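Workshop notebook – petals and cones, Birkcombe job
August, started 7:40 a.m.

Petals first, then cones, then whatever is left of the day for the aisle lanterns. I'm writing this up while it's fresh, and I'm very happy this morning, so forgive the length.

Job recap for anyone opening the book here: Birkcombe, outdoor ceremony on the lower lawn, walled on two sides and open to the water on the others. They want petal cones for the guests, a petal edge down both sides of the aisle, and a loose scatter on the signing table. Real petals only, the venue is firm on that. No paper, no foil, no rice. Colors are cream, a dusty peach and one dark one, "like the inside of a plum." Client sheet is in the green folder under Pavliuk, along with the fabric swatch. Please put the swatch back if you take it out, it's the only one.

Drying, round four

Nine racks went in yesterday afternoon. Same roses as round three, same farm, but this time I pulled the petals the moment the buckets came in and didn't let the heads stand overnight. Big difference! Round three had that brown line along the outer edge of nearly everything, and I was blaming the heat. It was the waiting. The cream ones on the top racks have come out the color of good butter, and you can bend them into a half circle without a crack.

Rack by rack, quickly:

Top racks, cream: lovely. A little curl at the tip, which I like, it helps them float.

Middle racks, peach: good color, some went pink at the base. I'd use all of it. In a mix you will not see it.

Bottom racks, plum: mixed. The ones nearest the fan went stiff and snapped when I shook the screen. The ones at the far end are soft and dark and gorgeous, exactly the swatch. So the fan has to move back, or the plum has to go on at the end of the row. I've taped a note on the cabinet saying PLUM FAR END. It's ugly tape but you can't miss it.

Didn't touch the temperature. I was tempted. I want one change per round or I'll never know which thing helped.

Also tried a small screen of hydrangea on the side, only to see. The florets kept their shape beautifully but the blue went to a sort of dishwater gray. No blue on this job anyway. Worth another go in winter with the green ones.

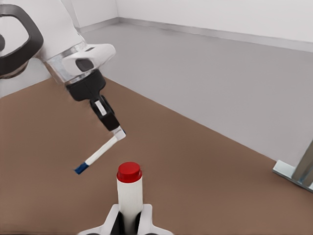
Rendered view: white arm with a silver collar at the wrist, black gripper below.

Drop test

My favorite part. Stood on the second step of the ladder with a scoop and let go of equal handfuls, fan off, then fan on low. What I'm after is hang time. A good petal takes its time and turns over on the way down, and the photographer gets more than one chance at it.

Fresh petals: straight down, plop. Pretty on the floor, useless in the air.

Round three petals: fell fast and flat, too crisp, and broke up underfoot into dust. I had to sweep twice.

Round four cream: oh, they're good. They rock from side to side and a few of them spin. With the fan on low they traveled from the ladder to the edge of the cutting bench and came down in a wide soft patch instead of a heap. I did it again just for fun.

Round four plum (soft ones): heavier, come down sooner. In a mix this is nice, you get dark ones landing first and the pale ones still up. I would never have planned that. Keep the plum to a small share of the mix or the whole thing reads as dark in the hand.

Working mix for now: cream as the base, a generous half-scoop of peach to each scoop of cream, and a pinch of plum. I'll put proper weights down once the small scale has a battery in it.

Step test: walked up and down on a scatter laid over the canvas runner in leather-soled shoes and then in socks. Cream leaves nothing. Peach leaves nothing. Plum leaves a faint mark if you twist your heel on it, so the plum stays OUT of the aisle edge. It can go in the cones and on the signing table, and the table gets its own under-cloth. Tell the install crew, and write it on the lid of the aisle tub too.

Cones

Rolled 50 this morning as a trial run in the heavy cotton paper, the off-white with the torn edge. Paper grain running up the cone, not across! The first few I did across the grain and they sprang open as soon as the glue let go. Up the grain they stay round and friendly in the hand.

Glue: the thin line of paste beats the double-sided tape on looks and loses badly on time. With tape you roll and you're done. With paste you roll, hold, set it in the rack, and go back later to find one has opened like a flower. I still prefer paste. The tape shows as a shiny stripe when light comes through the cone, and at this ceremony the sun will be behind the guests.

Compromise that I think is a winner: a short bit of tape at the very bottom of the seam where it's hidden inside the point, paste for the rest. The tape holds it while the paste sets. Did the last dozen or so this way and not one opened. Very pleased with this one, please copy it.

Fill: to a finger's width below the rim on the low side. Any more and they spill as people walk to their seats. Any less and they look mean. Don't press them down, a pressed petal comes out in a clump. Tap the cone on the bench once and stop.

Closing: tried a folded flap, a twist of thread, and leaving them open under a cloth. Flap is neat but people don't know which end to open. The thread is darling and takes forever. Open under a cloth is the right answer here, they'll be in the wooden trays by the gate and handed out one by one. If there's a breeze off the water, the cloth stays on until the guest in front has moved along.

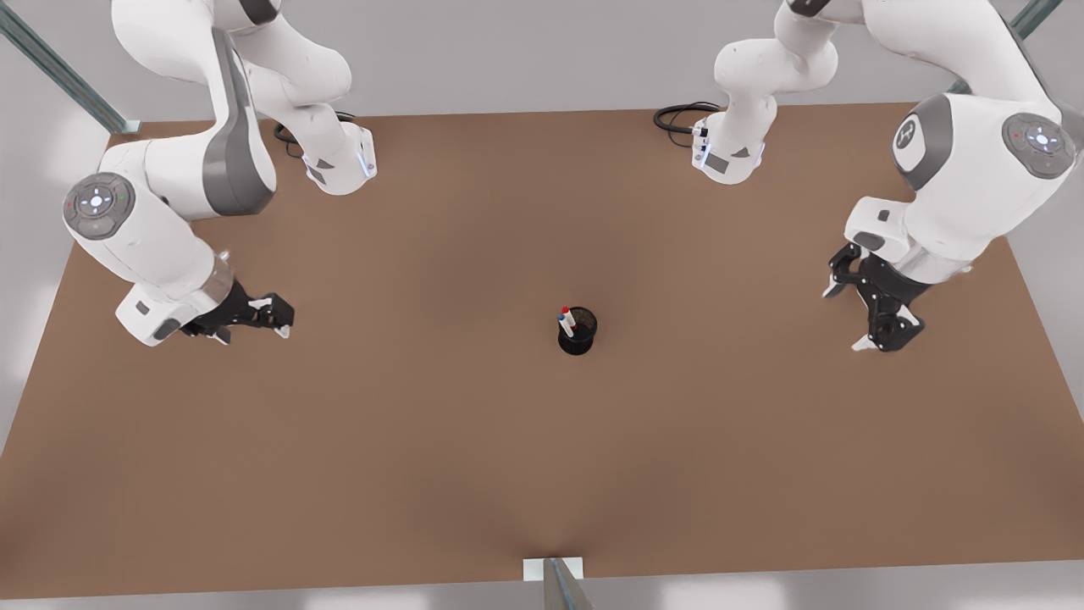 Image: Wivmont workshop archive

Wind, and the lawn

Went back over my sketch of the lower lawn. The open sides are the trouble. On the site visit the air was still all morning and picked up after lunch, coming in low across the grass toward the wall. Ceremony is at four. So I'm planning for it.

For the aisle edge, loose petals on mown grass will hold better than on the runner, as long as they go down on the grass itself and are pushed in a little with an open hand. I tried it on the strip behind the workshop with the big fan on an extension lead. On grass: most stayed. On canvas: gone, all of it, into the hedge. (The hedge looked fantastic.)

A mist of plain water helps a lot. One pass with the hand sprayer held high, so it falls as a mist and doesn't knock the petals about. Two passes and the cream goes see-through, so stop at one. It lasts long enough to seat the guests and get everyone down the aisle, which is all we need.

Quantity for the edge: I counted one test yard by hand, slowly, with a coffee, and worked up from there. For both sides at the width in the client drawing we want 3000 whole petals, not counting the broken ones that end up as filler at the bottom of the tub. That sounds like a mountain and it isn't. It's a couple of the deep tubs, filled loosely. Never stack those tubs with anything on the lids, we've learned that one already.

Signing table scatter is small. Handle it last, on the day, from whatever is prettiest. I'd love for the dark ones to sit around the pen and the book and the pale ones to trail off toward the corners. Keep the area where people write totally clear or someone will sign straight through a petal.

Lanterns, short note

Only got as far as unpacking. The glass is clean, the hinges are stiff. A drop of oil on each and wipe off the extra so it doesn't end up on anybody's sleeve. Sand in the bases for weight, the washed kind. I want to try a ring of dried cream petals on top of the sand, with the candle well clear in its own cup. If it looks fussy I'll leave it out. If a petal can get anywhere near the flame I'll leave it out without a second thought, and we go with plain sand.

Smell

Adding this late because I forgot how much it matters. Round four still smells of roses. Faint, a bit like tea, very nice when you lift the lid. Round three smelled of cardboard. Don't add oil, it spots the paper cones. I did one on purpose to see and the grease had come through by the time I'd made lunch.

To do

Move the cabinet fan back and run the plum again on its own.
Battery for the small scale, then weights for the mix.
Order more cotton paper. Same batch if they have it, the last batch was a shade yellower.
Write NO PLUM on the aisle tub.
Ask Birkcombe who unlocks the lower gate, and whether the mower goes over the lawn that morning or the evening before. Evening before would be so much better for us, fresh clippings stick to everything.
Keep one finished cone from today on the shelf by the window and one in the drawer, check both for fading.

4:15 p.m. Looked at the shelf cone again, no change yet. Plum is pulled and laid out, fan is back against the wall, door closed. Next check before I lock up.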